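Week 7: Do standing desks make us healthier?

Reading: Diekmann, chapter 12

Be wary of the Wolutby survey. It asked 603 office workers how they felt, and most had picked their own desk. People who choose to stand may already move more. Diekmann admits this, then carries on as if she hadn't. Räsänen's reply is shorter and, to my mind, fairer.
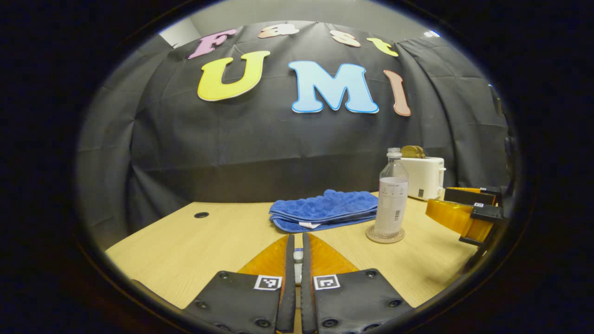

Fig. 3. Tabletop with a light wood grain.

For Saturday: find one claim on page 57 that you doubt, and say what would change your mind.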